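# Corridor nav, simulated flat — October 2020 (Sat)

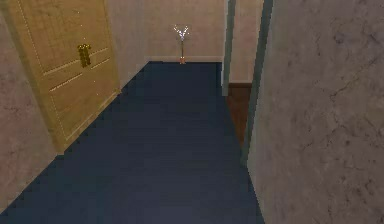 Grurnis group, household tasks. Entry by M. Abreu, read by S. Azar

Purpose of the run set: find out whether the Getach base can do a vacuuming round of the hallway and the room off it without a person stepping in. Nothing about arms today. If it can't get through a doorway and back reliably there is no point discussing dusting.

Start pose is looking down the hall, wooden door on the left, opening with the teal-green frame on the right. Navy carpet throughout the hall, reddish-brown wooden floor in the side room. Vase with the white branches left where it was against the end wall. Wajid wanted it out. I kept it, as people do put vases at the ends of hallways.

Scene build 1438, planner as in June apart from the new costmap. Batch of 60 episodes, 1000 steps cap each.

Results:

- Finished hall and side room: 14
- Everything else: hit the step cap or stopped on contact

Poor. Most of the losses are at the opening. The base lines up, crosses the change from carpet to wood, then the floor classifier flips its label and the planner treats the wood as a new region with no coverage history. It backs out and starts the hall again. I watched one episode do this until the cap.

Second fault is the carpet itself. It is a single dark colour with hardly any shading, and visual odometry finds very little to hold on to. Drift is worst when the base faces down at the floor close to the end wall. The right-hand wall has veining and gives good features, so a wall-following pass on that side behaves much better than one on the left past the door.

Vase: contact stops do happen there. The stem is narrow and the branches spread at the top, so the footprint at bumper height is much smaller than what the camera reports. Inflating the obstacle leaves a patch of carpet uncleaned. Not inflating it knocks the thing. Karthik suggests projecting only the lowest slice of the depth image. To try.

Wooden door is treated as wall for now. Opening it is a separate task — Sarmīte has the handle model in the Priedītis branch and it is not merged.

On the wider question (can it do the chore yet): no. A person with a vacuum would do the same hall and room without thinking about the threshold.

To do:

1. Keep coverage history across floor labels. Wajid.
2. Rerun same seeds with wheel odometry weighted up.
3. Low-slice depth for the vase.
4. Ask Ulo for the carpet texture with visible pile, if they have one.

Logs are on the shared drive under the build number. Step 2 is queued for tonight.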